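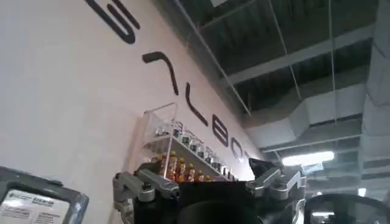 Robots that learn by copying people have a tricky problem to solve, and it has to do with where they look from. You look out at the world from the top of your body. Lots of robots have an extra eye somewhere much odder - down at the wrist, right behind the fingers! When the arm tips, the wrist camera tips too, and suddenly the walls are leaning and the ceiling is where you'd expect a window to be. Think about a wall shelf with a row of little clear bottles with dark caps on the upper tier, and amber-orange bottles with yellow caps on the lower one. From a wrist that's tilted upward, those neat rows turn into slopes, the big black letters on the wall march downhill, and the robot's own silvery fingers poke into the view. Could you still tell which bottle to reach for? Could a robot?

A group of researchers working on a project called Lollent wanted to find out. They tested what a wrist camera is good for, what it's bad at, and whether a robot could learn to trust it at the right moments. The answers surprised them, and we think they're pretty great.

Try it yourself first

Make a fist and hold it out in front of you. Now imagine there's an eye sitting on the back of your wrist, looking along your knuckles toward your fingertips.

Reach for something on a shelf. What would your wrist-eye see? At the start, it might see the whole shelf, quite small. As you got closer, the shelf would grow and grow until one cup or one book filled nearly everything. Your own fingers would be in the way the whole time, like the front of a bike when you're riding it.

Now turn your hand sideways. Your real eyes hardly notice. Your wrist-eye would see the entire room roll over!

Your brain is very good at this sort of puzzle. When you tilt your head, you don't panic and think the house is falling down. A computer has to learn it.

Learning by copying

There are a few ways to get a robot to do a job. One is to write out every single move, a bit like a dance routine. That works well if nothing ever changes. If the bottle is always in the same spot, the robot can do the same dance all day.

But what if somebody nudges the bottle? The dance goes on without it, and the robot grabs a handful of air.

Another way is called imitation learning. Imitation means copying. A person steers the robot's arm through the job while the cameras record everything, and that recording is called a demonstration. Then the person does it again, and again, and again, with the bottles in slightly different places. The computer studies all those demonstrations and looks for patterns. When the view looks like this, the hand moves like that.

It's a lot like learning to catch a ball. You can't really learn it from a list of rules. You watch, you try, you drop it, and bit by bit your hands work out what to do.

The Lollent team recorded 633 demonstrations of one job: reach up to a shelf, close the gripper on a bottle, lift it and set it down on a tray. (A gripper is the robot's hand. Lots of them have just two fingers, with joints made of metal links, and that's enough to pick up all sorts of things.)

Two eyes, two jobs

For the tests, the robot had two cameras. One stood on a pole a little way back and could see the whole work area. We'll call that one the room camera. The other was the wrist camera.

The researchers trained three versions of the robot's computer program. The first could use only the room camera. The second could use only the wrist camera. The third had both.

Have a guess before you keep reading. Which one do you think did best?

Then they let each version try the job 500 times. That's a huge number of bottles! Here is how many times each one got the bottle safely to the tray:

Room camera only: 316
Wrist camera only: 332
Both cameras: almost every time

If you guessed "both", well done. That part wasn't a big shock. The interesting bit was how the first two went wrong, because their scores were so close but their mistakes were completely different.

Two kinds of oops

The room camera version was great at the start. It knew where the shelf was and sent the arm off in the right direction every time. Then, right at the end, it fumbled. The arm got between the camera and the bottle, and the robot was left guessing about the last little bit. Some bottles got bumped. Others were pinched by the cap and slipped.

The wrist camera version was the opposite. If the bottle was in view and nice and close, it was brilliant. The fingers lined up beautifully and closed in just the right spot. But sometimes the arm tipped too far on the way there and the camera ended up looking mostly at the ceiling, with lights and pipes and beams and hardly any bottle. The robot got lost. Once it was lost, it usually stayed lost, waving slowly about like someone looking for a light switch in the dark.

So the room camera is good for getting there, and the wrist camera is good for finishing. Your own body does something like this too. You use your eyes to find your glass of water, and then the feeling in your fingers tells you when you've really got hold of it.

What about the bright lights?

Ceiling lights gave the wrist camera another headache. When a camera points toward a bright light, it often darkens the whole picture to cope, and the colours of everything else can change. An orange bottle might look brown. A clear bottle is even harder, as you mostly see what's behind it and a few shiny edges.

To help, the researchers used a trick called augmentation. That's a long word for a simple idea. They took the recordings they already had and made altered copies: some brighter, some darker, some a bit blurry, some with the colours shifted. The robot practised on those as well. After that, it paid less attention to the exact shade of orange and more attention to the shape of the thing it was reaching for.

It's a bit like learning to recognise your friend in a sunhat, in a raincoat and in a silly wig. After a while you stop looking at the hat.

The best part

The last thing the team did was our favourite. They wanted to know what the two-camera version was paying attention to, so they covered up one camera at a time, halfway through the job, and watched what changed.

At the beginning of a reach, covering the wrist camera made hardly any difference. Covering the room camera made the arm wander. Near the end it flipped! Covering the room camera didn't matter much, and covering the wrist camera made the fingers miss.

No one had told the program to swap from one eye to the other. There was no rule for it anywhere. It had worked out from the demonstrations which view was more useful at each point, and the swap happened when the gripper was about a hand's width from the bottle.

What the robot still can't do

There's plenty left to work on. The robot learned on one kind of shelf. If you gave it a deep cupboard with a door, it wouldn't have a clue. It doesn't know what a bottle is for, or that glass breaks, or that some people like their bottles lined up with the labels facing out. It can't read big letters on a wall either, though you might be able to make out a few even with the whole world tipped sideways.

The researchers are also wondering about sound and touch. Could a robot learn from the little clink when its finger taps the glass? They'd like to try that next.

Be the robot

You'll need a partner, a cardboard tube, a plastic cup and some tape. A grown-up should be nearby if you're moving around furniture.

Put the cup on a low table. Stand a few steps away, close one eye and look through the tube with the other. Your partner gently turns the tube to point a bit too high. Walk up slowly and try to pick up the cup using only what you can see through the tube.

Now do it again, but this time your partner is the room camera. They stand back and tell you "left", "right", "forward" or "down". You still look through the tube.

Was it easier? At what point did you stop needing your partner's help? Put a piece of tape on the floor there. Swap places, and see whether their tape ends up close to yours.

Words to know

Gripper: the part of a robot that holds things.

Demonstration: a recording of a job being done, for a robot to learn from.

Imitation learning: learning to do something by copying demonstrations.

Augmentation: making altered copies of pictures so a robot gets more variety to practise on.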